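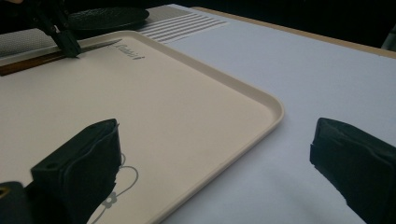 A beige tray with the word "Rabbit" on it.

Does Ice Have to Be Wet to Be Slippery?

Ask a grown-up why skates slide on ice and you will probably hear this: "The blade is thin, so it presses hard and melts the ice." It sounds smart. People have been saying it for more than 100 years. Should you believe it?

Let's check. Pressing on ice really can melt it, but only a tiny bit, and only if the ice is already close to melting. On a very cold day, a skater doesn't press nearly hard enough. Yet people skate on very cold days all the time.

There's another problem. Walk onto a rink in your sneakers. Sneakers are wide and flat, so they don't press hard on any one spot. You still slip! Siiri Pitkänen, who is nine and skates at the Plovville rink on Saturday mornings, noticed this before her teacher did.

So what about rubbing? Rub your hands together fast and they get warm. A moving blade rubs the ice and warms it too, and that can melt a little. This idea is better. But ice can be slippery when you're just standing on it, and then there isn't much rubbing going on.

Scientists found one more clue. The very top layer of ice isn't quite like the rest. The tiny bits that make up ice, called molecules, are locked in place deep inside. At the top they have no neighbors above them, so they are looser and can move around. Most scientists think this loose layer matters a lot, and that rubbing helps too. They still argue about how much each one does.

Be careful with ads as well. Coach Tomomi Ishida once saw a poster for skate blades that promised "double the glide." Double what? Measured how? On what kind of ice? The poster didn't say.

Try it yourself: put one ice cube in a dish and leave it for a minute. Take another straight from the freezer, using a glove so it doesn't stick to your skin. Push each one across a plate. Which slides farther? Do it more than once before you decide.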